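4. Setting Up Your Besari Wristband and Camping Pass

This section covers the wristband and the camping pass for the Besari outdoor music weekend at Clakley Park. Day visitors need steps 1 to 6 only. If you are camping, read the whole section before you leave home.

4.1 Registering the wristband

1. Take the wristband out of its envelope. Do not close the clasp yet.
2. Find the code on the inside of the tag. It has eight characters. The letter O is never used, so anything that looks like one is a zero.
3. Open the Plallora app and choose Add Wristband.
4. Type in the code and the last name on your order. The name must match the order exactly, including any hyphen.
5. Enter a cell phone number for someone who is not coming to the festival with you. The first aid tent uses this number in an emergency.
6. Check that your name and ticket type show on the next screen, then press Save.

Note: Each phone can hold up to six wristbands. Parents should register children under 12 on their own phone.

Caution: The clasp locks in one direction. Once it is tight it can only be removed by cutting, and a cut wristband is not valid for entry. Leave enough room for one finger between the band and your wrist.

4.2 Adding money

The food stalls and both bars take wristband payments. The merchandise tent by the Tan Stage takes cards as well.

1. In the app, choose Balance, then Add Money.
2. Pick an amount. The smallest is $10 and the largest is $146 in one payment.
3. Wait for the green check mark before closing the app.

If the check mark does not show, look at your balance before trying again. Paying twice is the most common problem at the help desk, and refunds for double payments are not made until the week after the festival.

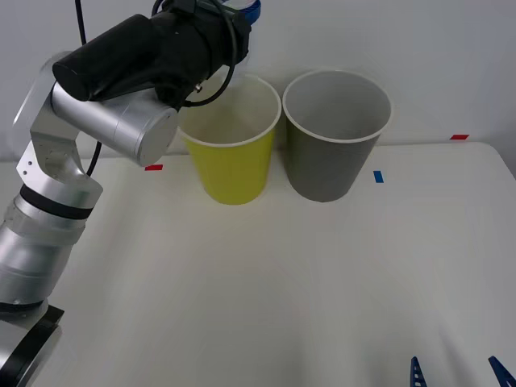 4. Set a four-digit PIN. You will be asked for it on any purchase over $38.

Note: Phone signal is weak on the lower field, mainly in the evening. Add money before you arrive or use one of the top-up points next to Gate B.

4.3 Camping pass

The campground has 148 pitches, and each pass is tied to one pitch number.

1. Choose Camping in the app and write down your pitch number.
2. Print the vehicle slip. Place it on the dashboard with the number facing out.
3. Enter from Mill Road. The main gate has no vehicle access after 9 a.m.
4. Show the slip and your wristband to the campground steward, who will direct you to your row.
5. Unload, then move your vehicle to the upper parking lot. Vehicles may stay at the pitch for 30 minutes.

Caution: No open fires. Gas stoves are allowed if they stand on a level surface and are kept at least six feet from any tent.

Quiet hours run from midnight to 7 a.m. Generators must be off during this time. If you need power overnight for medical equipment, write to Leonora Tagle at the campground office before the end of July so that a powered pitch can be held for you.

4.4 If something goes wrong

Wristband does not scan: Wipe the tag with a dry cloth and try again. If it fails twice, go to the help desk at Gate B with photo ID.

Wristband lost: Choose Block Wristband in the app. Your balance stays on your account and moves to the replacement.

Wrong name on ticket: Ask for Jericho Magbanua or Charito Ignacio at the help desk. Name changes cannot be made in the app.

Help desk hours are 10 a.m. to 11 p.m. Outside these hours, call extension 1623 from any of the yellow site phones.

Besari Visitor Guide | Contact the ticket office | © Besari Events. All rights reserved. | Back to top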